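Terkdale Paper and Print list
Subject: Re: Lining paper for table covers, and the curtain question
Date: May 8, 2024

Hello all,

I've put my answers under the quoted message, as it's easier to follow that way. Two pictures from the back table at Tramgate first.
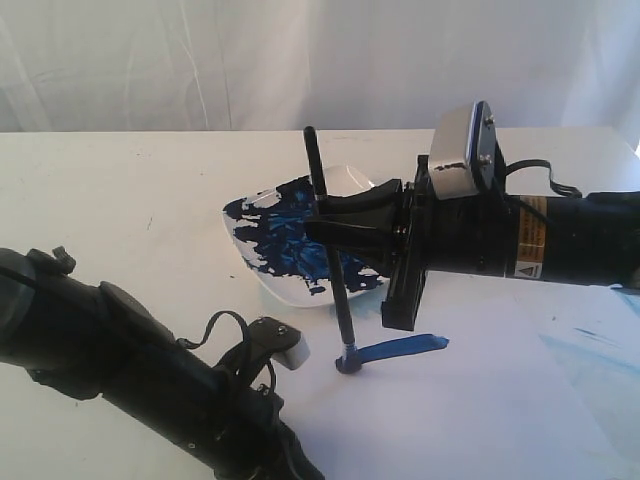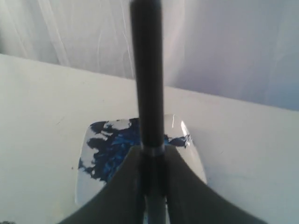

Tramgate, back table. White paper and the off-white curtain in the first, close-up in the second.

> We are moving our printing sessions into a shared hall and have been
> told we must cover the tables. Until now we've used old bed sheets,
> but the ink goes straight through. What do other groups use, and
> what does it cost over a year? Also, does anyone hang something
> behind the tables? Our wall is dark green and it makes judging
> colour very hard.

We gave up on sheets in March last year. Since then we have used lining paper, the sort sold for walls. The heavier grades are better. The thinnest one we tried cockled as soon as a wet sponge went near it, and a pale wash went through and marked the table.

We buy it from Birimell, who will deliver to a hall if somebody is there to sign. The last order was 200 metres, which came to 55 pounds with delivery. That has lasted us well because we don't change the paper after every session. A few specks or an old pale blue stain do no harm under most work. If you are doing anything where a clean back matters, put a fresh sheet of newsprint under the print and leave the table cover alone.

Fixing it down took us longer to sort out than choosing it. Masking tape on the underside of the table works if the underside is clean. Parcel tape holds better but leaves glue behind, and the hall complained. We now fold the paper under and use the plastic clips meant for picnic cloths, 4 to a table. They get in the way of a baren at the very edge, so keep your block a hand's width in.

> Someone suggested oilcloth as a one-off purchase.

We had oilcloth for one winter. It wipes down easily with water-based inks. With oil-based inks you are forever chasing a thin film of colour that turns up on the backs of prints and on sleeves. It also slides. If you only use water-based it may suit you.

On the curtain, yes, hang something. Ours is off-white, slightly on the grey side, and I would choose that again over pure white. Against bright white everything on the table looked dirty to me. It doesn't need to be ironed. Ask the hall about fire treatment before you buy fabric, as ours wanted to see the label and the first piece we bought had none.

For lights, the Scanlon lamps mentioned on this list in the spring are all right but the clamp is weak. Ours droops over the course of an evening. I wouldn't buy a second one.

> Does anyone keep a record of what gets used? The hall wants
> figures from us before they agree the rate.

We keep a plain notebook by the sink. People write down what they took and how many prints they pulled. The total for last year was 1289 prints, counting proofs. The hall never asked to see it, but it helped with working out what to charge members.

I can post a short length of the lining paper to anyone who wants to try it with their own ink before ordering a roll. Write to me off list with an address.

Regards,
Tramgate print group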